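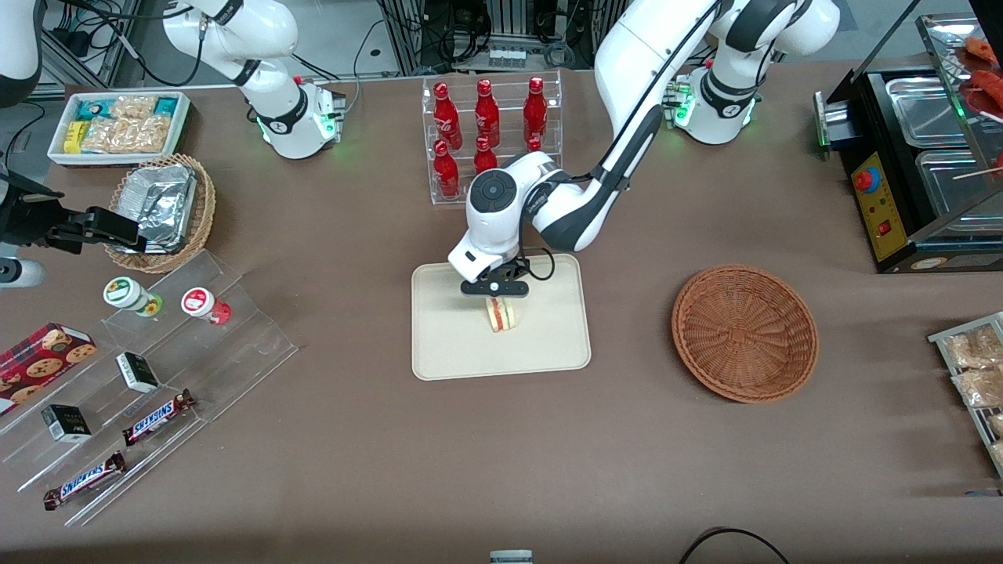 Ein Sandwich auf hellem Brett

«Die Pause gehört zum Dienstplan»

Liesl Ammann hat 16 Jahre lang in Betriebsküchen gearbeitet, zuletzt als Leiterin der Kantine bei Matoušek. Heute berät sie kleinere Firmen, die keine eigene Küche haben und trotzdem wollen, dass ihre Leute mittags etwas Ordentliches essen. Zum Gespräch kommt sie mit einem Ordner unter dem Arm, in dem sie Speisepläne aus drei Betrieben abgeheftet hat.

Sie schlägt ihn gleich auf. «Hier sehen Sie den Dezember bei Vasov», sagt sie. «Suppe, Suppe, Auflauf, Suppe. Dagegen ist nichts zu sagen, aber die Spätschicht bekam davon nichts ab. Um halb sieben war die Ausgabe zu.» Die Spätschicht habe sich am Automaten versorgt, mit Riegeln und abgepackten Brötchen. Beschwert habe sich kaum jemand. Aufgefallen sei es erst, als die Personalabteilung nach der Zufriedenheit mit dem Essen fragte und die Antworten nach Schichten sortierte.

Die Lösung war nicht teuer. Seither bereitet die Frühschicht in der Küche belegte Brote und zwei Salate für den Abend vor, alles beschriftet und gekühlt. Wer spät arbeitet, bestellt bis elf Uhr vormittags über eine Liste. «Am Anfang waren es 15 Bestellungen, und die Küche hat geflucht», erzählt Ammann. «Man muss ja anders einkaufen. Brot, das abends noch schmecken soll, ist anderes Brot als das für die Suppe am Mittag.» Sie nimmt dafür am liebsten ein Weissbrot mit etwas festerer Krume und streicht es bis an den Rand mit Butter, damit die Füllung nicht durchweicht. Tomaten kommen bei ihr nur entkernt aufs Brot.

Auf die Frage, was Betriebe am häufigsten falsch machen, antwortet sie ohne zu zögern: «Sie fangen beim Essen an. Ich frage zuerst nach der Uhr.» In vielen Firmen seien dreissig Minuten Pause vorgesehen, aber davon gingen 7 für den Weg drauf, dazu das Händewaschen, das Umziehen und die Schlange an der Ausgabe. Bei der Ondarska, einem Zulieferer mit zwei weit auseinanderliegenden Hallen, habe sie den Weg selbst mit der Stoppuhr abgelaufen. «Danach haben wir über den Menüplan gar nicht mehr gesprochen. Wir haben in der hinteren Halle einen zweiten Pausenraum eingerichtet, mit Kühlschrank, Spüle und einem Tisch, an dem man richtig sitzen kann.»

Den Raum hat Simão Bettencourt geplant, der bei der Ondarska für die Gebäude zuständig ist. Er war anfangs skeptisch, wie er am Telefon einräumt. «Ich dachte, da steht nach drei Wochen schmutziges Geschirr, und keiner fühlt sich verantwortlich.» Das Geschirr stehe manchmal auch da. Eine Putzliste habe man zweimal aufgehängt und zweimal wieder abgenommen. Inzwischen räumt die Reinigung am Abend den Rest weg, die Kosten laufen über das Budget der Halle.

Ammann findet das richtig. Putzlisten hält sie für Zeitverschwendung, ausser in sehr kleinen Teams. «Wenn fünf Leute sich gut kennen, geht es auch ohne Liste. Wenn sie sich nicht gut kennen, hilft die Liste nichts.»

Wie viel darf ein Mittagessen im Betrieb kosten? Da wird sie vorsichtig. Sie habe Firmen erlebt, die alles bezahlen und deren Kantine trotzdem halb leer sei, und andere, in denen die Leute gern den vollen Preis zahlten. Wichtig sei ihr, dass es jeden Tag etwas Kaltes zu einem niedrigen Preis gebe. Ein gutes Käsebrot, ein Eiersandwich, eine Schale Kartoffelsalat. «Damit verdient die Küche wenig, aber wer am Monatsende knapp ist, muss nicht so tun, als hätte er keinen Hunger.»

Dass sie selbst lange gar keine Pause gemacht hat, erwähnt sie eher nebenbei. In den ersten Jahren bei Matoušek ass sie im Stehen neben dem Herd, meist das, was übrig blieb. Eine Kollegin, Enikő Bíró, stellte ihr irgendwann einen Stuhl in den Vorratsraum und schloss die Tür von aussen. «Zehn Minuten», sagt Ammann und lacht. «Sie hat wirklich auf die Uhr geschaut.» Die beiden arbeiten bis heute gelegentlich zusammen, zuletzt bei einer Schulung für Küchenhilfen.

Als Nächstes steht ein Auftrag bei Bakley an. Dort arbeiten viele im Aussendienst und sind mittags selten im Haus. Ob man ihnen morgens etwas mitgeben kann, will Ammann mit der Küche erst durchrechnen. Kühltaschen seien bestellt, die Grösse stimme noch nicht. Den Versuch starten will sie mit einem einzigen Team und mit zwei Sorten Brot.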